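Simulation Practice Rules: Frequently Asked Questions

Maintained by Hertta Heinonen for the arm group at Wuvbridge. Last reviewed in January.

Who must follow these rules?

Everyone who records or reviews simulated pick tasks for the Trekville set. If you only read the results, you do not need them, but you are welcome to read.

Why do we have rules for a simulation? Nothing can break there.

It is true that no cup will fall on your foot. But the habits we learn in simulation go with us to the real cell. Also, a careless simulated run costs review time. At this moment the set has 1,070 accepted runs, and each one was looked at by a person.

What should be on the table at the start?

Only the objects named in the task sheet. For the marker task, these are the marker and the pencil cup. The cup must be upright and empty. If the marker starts inside the cup, this is another task and it has another sheet.

Which views do I check before I accept a run?

All of them, and always from the same run. Please do not accept a run from the wide view alone.
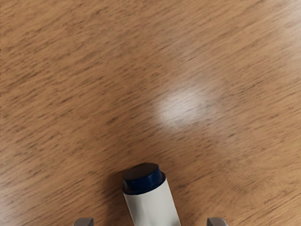
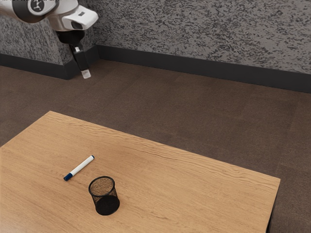
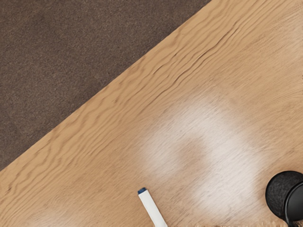

5 min read

The wide view is the second one. Use it to confirm that the arm is clear of the table and both objects are placed as the sheet says. In the first view you look for the two fingertips and the object between them. The third one has no gripper in it and is useful for the far side of the table.

There is a bright patch on the wood. Is it an error?

No. Glare is allowed, and in the first and third views you can see how pale the wood becomes. The rule is that glare must not hide an object. If it covers any part of the marker or the cup, mark the run as "light" and send it back.

Can an object be cut by the border of a view?

Yes, in the close views. In the wide view, every object of the task must be complete.

When may the gripper close?

When the object is between the two fingers and neither finger is touching it. If one finger touches first, open again and correct the position. Do not push the object into place with a finger. Güven Şimşekoğlu wrote a longer note on this point, and it is kept in the Clever folder.

How many reviewers does a run need?

Two. The second reviewer should not read the comments of the first before finishing. When they disagree, the run waits for Hertta.

What are the reasons for rejecting a run?

The rejection list has 11 codes, and you will find it inside the review form. Please choose one code only, the most serious. "Other" is permitted, but then a sentence of explanation is required.

May I change the table or the floor to make it look better?

Not in the middle of a set. Propose the change to Hertta, and it can be used from the next set. The Triantafyllou set was recorded with two different tables, and we had to separate it by hand afterwards.

I found a mistake in this page. What do I do?

Write to Güven and give the question where you found it. Corrections of language are also accepted with thanks.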